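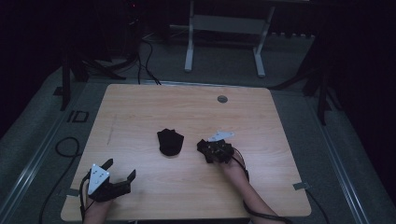 The interview panel should sit in public next time, Eskil Fjeld wrote under the last notice.

Udarley District Council is recruiting one clerk to the Boundary Review Panel. The post runs for 14 months from May, at 24 hours a week. Duties: minutes, hearing schedules, registration of written objections.

3 comments · 9 shares 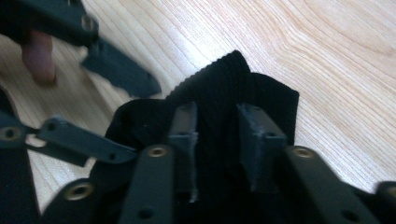 Posted by Nerea Escobar, Saturday, October 5, 2024

Applicants must hold no party office – past membership is no bar. Send a resume and one page on ward redistricting to the Elections Office, Udarley.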